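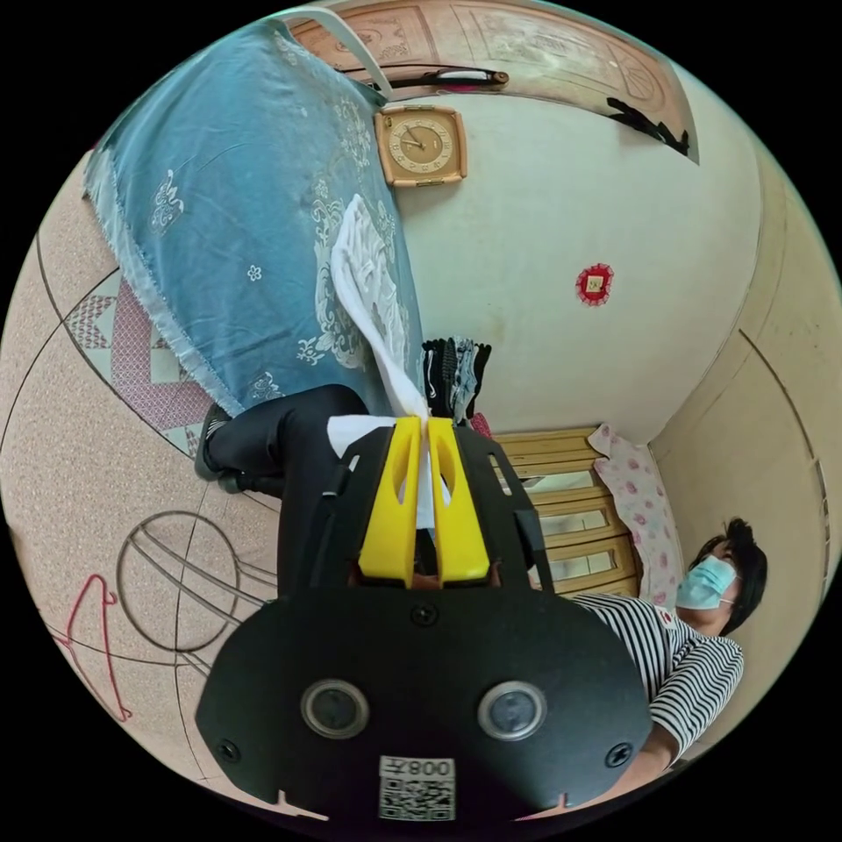

Support > Bedroom Textiles > Tickets > 369

Ticket 369: fringe pulling loose on blue bedspread
Product: Andemell bedspread, blue with white floral pattern, fringed
Status: open, waiting on part
Last updated: November, 10:36

Reported problem
Customer bought the bedspread from the Nesemow store. Fringe has come away from the hem on one side after washing. Customer also reports lint on the white part of the pattern and asks if the two are connected.

Log
Asked for wash details. Customer washed at 60 with towels, full load, then hung it over a door to dry. Care label says 36 maximum, wash alone.

Lint is from the towels. Advised going over the pattern with a dry white cloth, working toward the hem. Colored cloths can leave dye on the white motifs.

Customer tried the cloth. Lint mostly gone, a few bits left near the fringe. Told them to leave those until the fringe is fixed, as rubbing there pulls the threads.

Fringe: the stitching has shrunk tighter than the fabric and snapped. This is a known fault on the Kurnby batch. Maluleke repair kit (thread and 10 clips) requested from the warehouse. No charge, even with the wash temperature, because of the batch.

Customer asked if the bedspread can stay in use. Yes, but fold the fringed edge up so it does not drag on the floor or get stepped on. Do not trim loose threads.

Next step
Kit to ship. Customer will report back once the hem is sewn. Replacement if the fringe does not hold.

Contact Andemell Support | © Andemell | Back to top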